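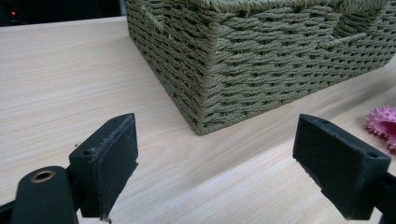 Filed under: Coatings and Finishes / Abrasion

November, afternoon session

Second round on the Skorkeo exterior enamel, grey and green, applied to the steel coupons prepared last month. Coupons 1 to 6 received the Farkia primer. Coupons 7 to 12 were left unprimed as the control group. Dry film thickness averaged 124 microns on the primed set. The unprimed set has yet to be measured and the gauge is due back from calibration.

Rub cycles were run on the Cato machine with the felt pad at the standard load. First visible loss of colour occurred at 232 cycles on coupon 3, at the corner. Coupon 5 was stopped at 67 cycles when the clamp shifted — the result is void and should not enter the summary table. 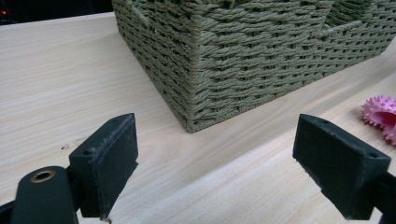

Edge retention remains the principal concern with this enamel. The film draws back from sharp corners during cure and the flat areas give a flattering impression of the whole. Colleagues scoring coupons are asked to record edges and flats in separate columns and to leave the overall grade blank until both are entered.

Outstanding: repeat coupon 5; request a further 2 litres from Ko, same batch if available; confirm whether corners are to be broken with a file before priming. The present procedure is silent on the point.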